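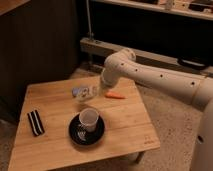
Report on the Visit to the Wirkine Home and Table Fair

Prepared for the members' bulletin by Elif Naz Yalçınkaya

The association sent a delegation of members to the spring edition of the Wirkine fair in March 2021. Attendance was limited to 200 visitors per session, and our group was assigned the morning entry. Members were received at the main door by Tarık Gökçe, who manages visitor services for the fair and who accompanied us through both halls.

The first hall was given over to small furniture. Low tables made up a large share of the displays, reflecting the interest among buyers in pieces that suit apartments and shared rooms. Several were square, with light, honey-colored tops in which the grain and the seams between the boards had been left plain to see. Our members spent considerable time on the question of edges. A thin lip of slightly darker wood defines the top without adding weight, and it was agreed that this treatment looks well on a carpeted floor of a pale shade. Makers' marks were also discussed. The delegation preferred a small engraving near a corner, only a little darker than the wood around it, to the metal plates still used by some workshops.

Ataberk Güler of Puner gave a short talk on finishes. He advised against strong cleaning products on oiled surfaces and recommended a soft cloth, with a fresh coat of oil each November. In reply to a question about hot dishes, he stated that his company does not guarantee any oiled top against heat marks and that a saucer or mat should always be used.

Table settings were the subject of the second part of the visit. The organizers had favored strong contrast this season. A white cup on a glossy black saucer with white decoration stands out well on pale wood, and a folded cloth in black and white stripes can be laid at an angle beside it without crowding the table. Members who run tea rooms took particular note of the tapered cups, wider at the rim than at the base.

Color was used sparingly. Mali Bevan, who led the styling session for Gulyás, showed how a single orange carrot or a clear glass jar with a lavender-purple lid is enough to relieve a black and white setting. She asked members to try their own arrangements and was generous with her comments. Some participants felt that a jar laid on its side was better suited to a display than to daily use, and this view was recorded.

The catalog lists 900 items, and a printed copy has been placed in the association's reading room. Munex did not exhibit this year, and members who had hoped to inspect its folding stools may apply to the office for the price list.

Lunch was served in Room 22. The delegation wishes to thank Mr. Gökçe and his staff for their courtesy. Members interested in joining the next visit should give their names to Hüsnü Özkan at the front office. Places will be assigned in the order in which requests are received, with a limit of 2 persons per member firm.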